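2021年3月27日
工坊记录本，Stastulstead，后间

今天主要做三件事：把第二批靛蓝缸的还原情况记下来，洗昨天出缸的棉布样，整理去年十一月那批茜草的色卡。中午以前手上一直是蓝的，字写得潦草，下午重新誊过一遍，有两处当时的缩写已经认不出来，只好空着。

一、靛蓝缸

二号缸早上开盖，液面有铜色膜，泡沫偏紫，搅开以后下面是黄绿色，没有发浑。pH试纸对下来在10和11之间，偏11。比前天好。前天Dilwyn打开的时候下面还是青的，他加了果糖，没再加石灰，盖上毯子放着。我看他的处理是对的，当时如果再补石灰，今天八成要太碱，羊毛就不能下了。

缸温早上偏低，只有手感微温的程度。把水浴打开，到十点半左右液面闻起来才有那个味道。温度计的探头线又接触不良，数字跳来跳去，最后用的是玻璃温度计，读数50上下就停了。探头线要换，写在门后的单子上。

一号缸不行。膜是有的，很薄，一搅就散，下面是蓝灰色。底下沉渣很厚，用长棍子探了一下，软的那层有一掌深。Eleri觉得是石灰放得太久，已经碳化了，等于白加。我倾向于温度的问题，一号缸靠墙，那面墙夜里很凉。两种说法都没有办法今天证明。先补了一小勺新石灰，加果糖，升温，明早再看。如果明早还是灰的，就把上清液舀出来并到二号，渣子单独留着。

记一下今天用的料：果糖用的是塑料桶里的那批，石灰用新开的一袋，旧的那罐已经贴了红胶带，不要再用。

二、棉布样

昨天出缸的样布一共六块，都是同一匹平纹棉，碱煮过，没有做豆浆处理。编号按老办法，剪角：剪一个角是浸一次，剪两个角是浸两次，浸三次以上的在边上打结。有人把结打得太紧，结里面没有染透，拆开是一圈白。以后打松一点，或者用线缝记号。

氧化时间都给足了，每次出缸挂二十分钟再下。第四次和第五次之间肉眼几乎分不出来，干了以后才看出第五次偏红一点。第六次没有再深，摩擦掉色倒是明显增加，白布来回擦十下，第六块的擦布上是一道实实在在的蓝。所以这个浓度的缸，五次就到头了，再浸只是挂浮色。

洗的过程：冷水冲到水清，醋水泡一刻钟，再冷水，最后中性皂热水。第三块在醋水里漏看了时间，多泡了将近半小时，颜色没看出有什么变化，手感稍涩。背面有两处指印，是出缸时捏的，位置在长边中间。

出缸手法还是不统一。Alun是贴着缸壁慢慢提上来，边提边捋，布面很匀。我自己习惯一把抓出来放到桶里再展开，快是快，折痕处容易花。这次六块里三块有云纹，都是我做的。下次全部照他的办法来，提的时候液面不要起泡，滴水沿着壁走。

Rhiannon问过能不能用夹子直接夹着浸。试过一次木夹，夹过的地方留白，位置在边上的话可以裁掉，作为打样可以接受，做整幅的不行。

三、茜草色卡

去年十一月那批一直没有整理，毛线卷成小绺放在信封里，信封上的字是铅笔写的，有几个已经蹭花了。今天摊开对着笔记核了一遍。

那批做的是同一锅茜草根，换媒染和换水。明矾打底，比例按毛重。水用了两种，自来水和屋檐下接的雨水。结果和书上讲的一样，硬水偏红，雨水偏橙。差别比我记忆里大，并排放着像是两种染料。后来往雨水那锅里加了一点碳酸钙粉，颜色往红走，但是没有走到自来水那么红，停在一种砖色上。Eleri喜欢这个砖色，想多做几绺给Tirnel的那条围毯用。

温度那一组的结论也还成立。升到80度以后明显发棕，53度那绺最干净，是整批里最好的红，只是颜色浅，要靠时间补。当时那一锅在53度保了一整个下午，又放着过夜，第二天早上才捞。76度的介于两者之间，单看还行，一放到53度旁边就显得脏。以后做红，宁可低温过夜，不赶时间。

铁媒那组做得太重，全都成了深褐紫，看不出层次。硫酸亚铁的量要减半再做一遍。注意铁锅铁勺要单独放，上次就有人用搅过铁液的棍子去搅明矾锅，整锅发暗，那几绺现在还在抽屉里，不算进色卡。

色卡的排法定下来了：横排是水，竖排是温度，每格一小绺，缠在卡纸上，背面写批次和重量。卡纸先裁了一叠，打孔机只能打两孔，就按两孔装。缠线的时候线头都压在背面，用一小条布胶带，不要用透明胶，透明胶过一年会黄，还会把毛粘掉。

四、日晒测试

窗台那一排从十一月放到现在，今天取下来看了。半边用黑卡纸遮住，半边露着。取下来的时候黑卡纸已经有点卷，有一张底下漏了光，那一条作废。

靛蓝：基本没变，遮与不遮的交界要侧着光才看得见。
茜草明矾：有褪，往粉里走，可以接受。
洋葱皮：褪得厉害，从橙黄变成一种没精神的米色。
木樨草：比预想的好，比洋葱皮强很多。
姜黄：不用说了，交界线像刀切的一样，露着的一半几乎是白的。以后不要再有人提姜黄。

洋葱皮这个结果要跟Rhodri说一声。他上次给Mekum那边打的样里，底色用的就是洋葱皮套靛蓝，做出来的绿很好看，可是黄一褪，绿就会变成蓝。应该改用木樨草打底。木樨草干料我们手上还有127克，够他重做小样，不够做整批，整批要另外找料。

顺便写一下绿色的顺序问题。我们之前是先黄后蓝，Dilwyn主张先蓝后黄。先黄后蓝的麻烦是靛蓝缸的碱会把黄拉走一部分，缸里也会带进媒染剂，时间长了缸就不好伺候。先蓝后黄，蓝的深浅先定死，黄可以慢慢加。缺点是蓝如果有浮色，会在黄锅里掉，把黄液弄脏，所以蓝要洗得很彻底。我现在同意先蓝后黄，前提是洗。
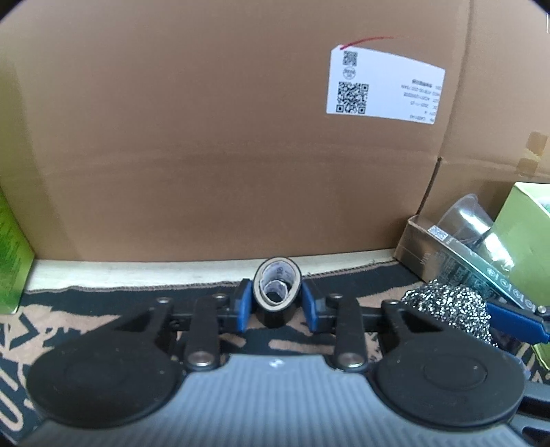
五、毛线的前处理

明矾的量重新讨论了一次。以前都按毛重的15%，加塔塔粉6%。Alun拿12%做了几绺，颜色看不出差别，毛的手感还软一些。粗纺的可以改成12%，细的先不动，等再做一轮对比。

媒染完不一定要当天染。把湿线用布包着放几天，颜色反而更匀，这一点我们几个人的经验是一致的。不过要防霉，天气热的时候最多三天。有一包忘在水槽下面，拿出来有味道，洗了两遍还在，扔了。

洗毛用的水不要从热的直接换到冷的，这条写过很多遍，还是有人犯。上星期毡了一绞Jarman的线，捏上去像绳子。那一绞别扔，剪成小段用来扎布做记号正好。

六、废液

明矾液可以连续用，补一半的量再来一轮，第三轮以后拿去浇外面的绣球。铁液不倒，收在带盖的桶里，盖上写日期。靛蓝缸的渣也不倒。茜草的残渣晒干，第二锅还能出很浅的珊瑚色，做打底可以。

茜草二次液今天试了一小块丝，明矾打底，低温两小时，出来是很淡的桃粉，比毛上的颜色亮。丝吃色快，前十分钟就定了大半，后面基本不动。要匀的话必须在水还凉的时候下，慢慢升。

七、还没弄清楚的

一号缸到底是石灰还是温度。可以把两只缸换个位置，但是缸太重，满的时候搬不动，要等下次清缸。

第五次浸染以后为什么偏红。Eleri说是蓝本身够深以后就会这样，我想看看是不是和氧化时间有关，下次第五次做两块，一块挂二十分钟，一块挂过夜。

雨水加碳酸钙为什么到不了自来水那种红。可能量不够，也可能自来水里还有别的东西。先把量翻倍试一次，再不行就不追了。

棉布做不做豆浆。做了颜色上得深，但是有人说日子久了会脆。去年做过豆浆的那几块找出来折一折看看。

明天：
早上先看一号缸，不要搅，先看膜。
二号缸下Tirnel的三绞毛线，先用温水浸透，至少一小时。
换探头线。
色卡缠完竖排前两列。
问Rhodri木樨草要多少。
门口挂布的绳子松了，重新拉紧，不然湿布中间会碰到地。

补：傍晚又去看了一次二号缸，膜恢复得很好，盖着毯子，水浴关了。一号缸没有开盖。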